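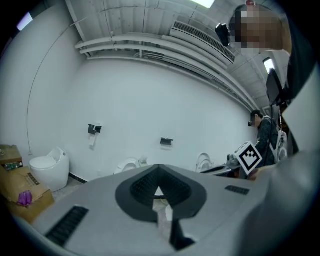
*Abb. 1: Sanitärraum mit drei Toiletten und zwei Papierhaltern, aufgenommen vom handgeführten Greifer.*

## Einheit 6: Haushaltsarbeit als Manipulationsproblem

Stand: 29. April 2018

### 6.1 Fragestellung

Saugen und Rasenmähen gelten als weitgehend automatisiert. Beide Aufgaben lassen sich auf Navigation in der Ebene zurückführen; Kontaktkräfte spielen eine untergeordnete Rolle. Für das Reinigen eines WCs oder den Wechsel einer Papierrolle gilt das nicht. Die Einheit behandelt, welche Teilschritte heute beherrscht werden und an welchen die Verfahren scheitern.

### 6.2 Zerlegung der Aufgabe »Papier nachfüllen«

1. Halter lokalisieren, Füllstand bestimmen
2. Hülse entnehmen
3. neue Rolle greifen und ausrichten
4. Rolle einsetzen, Sitz prüfen

Schritt 1 ist bildbasiert lösbar, solange der Halter im Blickfeld liegt. In Abb. 1 hängt am linken Halter ein Papierstreifen herab, am rechten ist keiner zu erkennen. Daraus folgt nicht, dass der rechte Halter leer ist. Der Füllstand bleibt ohne zweite Ansicht oder Kontaktmessung unbestimmt.

Schritt 3 ist kritisch: Die Rolle ist nachgiebig, der Greifer muss sie halten, ohne die Hülse zu verformen. Schritt 4 verlangt Fügen mit wenigen Millimetern Spiel an einem federnden Dorn.

### 6.3 Verdeckung

Ein werkzeugnaher Sensor sieht den Kontaktbereich, verliert aber Teile der Umgebung hinter dem eigenen Greiferkörper. Die mittlere Toilette in Abb. 1 ist bis auf Sitz und Oberkante des Spülkastens weitgehend verdeckt. Ein Planer, der nur aus dieser Ansicht rekonstruiert, unterschätzt das Hindernisvolumen. Gegenmaßnahmen: Blickplanung vor der Annäherung, Mitführen einer Belegungskarte, zusätzliche ortsfeste Ansicht.

### 6.4 Versuchsreihe Pralex

Ausgewertet wurden 110 Versuche mit dem Laboraufbau Pralex, je Versuch ein vollständiger Rollenwechsel. Davon verliefen 30 ohne Eingriff. In 14 Versuchen wurde die Rolle beim Greifen so stark gedrückt, dass sie sich nicht mehr einsetzen ließ. Die übrigen Abbrüche entfielen überwiegend auf Schritt 4. Der Vergleichsaufbau Damano wurde nur für Schritt 1 eingesetzt; sein Datensatz umfasst 3.841 Einzelbilder.

Die Erfolgsquote von 27 % (gerundet) gilt für einen einzigen Haltertyp. Eine Übertragung auf andere Bauformen ist nicht belegt.

### 6.5 Reinigung der Keramik

Offen sind vor allem:

- Regelung der Anpresskraft auf gekrümmten Flächen
- Nachweis der Reinigungswirkung; eine optisch saubere Fläche ist kein hygienischer Befund
- Trennung der Werkzeuge für Sitz, Becken und Boden
- bewegliche Hindernisse auf dem Boden, etwa Kartons neben dem Becken

### 6.6 Zwischenstand

Einzelne Teilschritte sind unter Laborbedingungen reproduzierbar. Ein unbeaufsichtigter Betrieb der gesamten Kette ist mit dem behandelten Aufbau nicht möglich.

### Übungsaufgaben

**A1.** Zeichnen Sie den Zustandsautomaten zu 6.2 einschließlich der Fehlerzustände.

**A2.** Geben Sie für Schritt 4 eine Suchstrategie bei seitlichem Versatz an. Welche Messgröße beendet die Suche?

Abgabe als PDF im Kursordner »Celico«.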